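Harnia Table, White
Item 2714
From Trendel, in the small tables range

We've had the Harnia in the range for a good while now, and it's still the table we end up recommending when someone comes in and says they need "just a bit more bench" in the kitchen. It's a plain white table with rounded corners and slender white legs, and it doesn't ask for much attention once it's in. People put the kettle and the bread bin on it, or the drinks when family comes over, or a tray of seedlings in August when it's too cold to leave them out on the verandah (we do this ourselves, and the potting mix wipes off beautifully!).

The top has a smooth finish that goes nicely with most whitegoods, so it won't look like a stray piece of office furniture if you stand it near the fridge. We get asked about the corners a lot, mostly by parents and by people with narrow kitchens who are forever catching a hip on something. They're properly rounded, and the front edge has been softened to match.

Load and assembly

The Harnia will take 40 kg spread across the top, which is plenty for a microwave and everything that tends to pile up on one. Please don't stand on it to change a light globe, however sturdy it feels.

It comes flat in one carton, and assembly takes 35 minutes at an easy pace. The legs go on with the hex key supplied. Lay the top face down on the flattened carton or an old towel, start all the bolts by hand, and only tighten them once every leg is in place. Then turn the table over with a helper and push down gently on each corner. If there's a rock in it, loosen the bolts half a turn, let the legs settle on the floor and tighten again.

Looking after it

A damp cloth and a drop of dishwashing liquid will do for nearly everything. White tops do show finger marks and the odd grey smudge, particularly along the front where everyone leans, and for those we like a microfibre cloth with a little warm water. Please keep scourers and cream cleansers away from it, as they'll dull the finish over time. Tea and coffee are best wiped up on the day.

What's in the box

Table top, legs, bolts, hex key, felt pads for timber floors and a spare bolt or two, seeing as one always rolls under the oven. The warranty is 2 years and covers the top, the legs and the fittings.

Goes with

The Mak stool tucks in under the Harnia without scraping the underside, and the Skelleck tray sits neatly on top if you'd like somewhere to corral the sugar and the mugs. Both come in the same white.

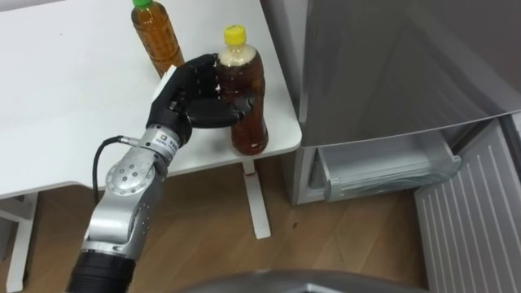
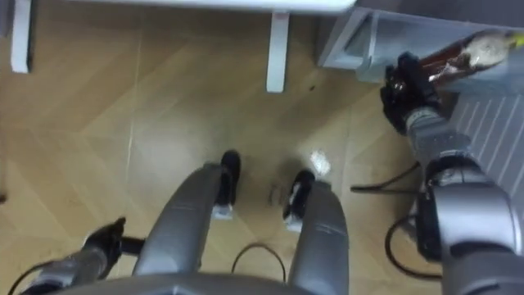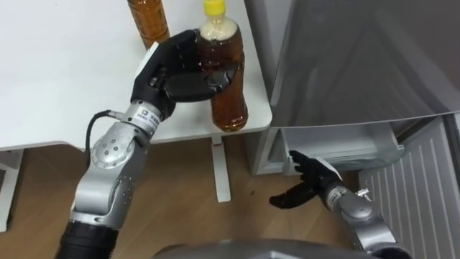
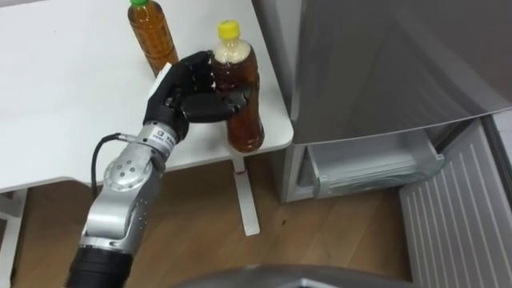

The Harnia in white, on a light wood-look floor.

Choosing a spot is mostly a matter of what you'll be reaching for. If it's going to be a drinks table, we'd leave the front right corner free for whatever's being poured next, the way the bottle of tea with the yellow cap stands there, and keep the others further back like the green-capped one behind it. You'll find the rest of the top stays clear for cups and a plate of something. Left-handers can swap all of that over, of course, and if the table is going beside a fridge, do check which way the door swings before you settle on a side. Drop us a line with your measurements if you're unsure and we'll happily have a think about it with you.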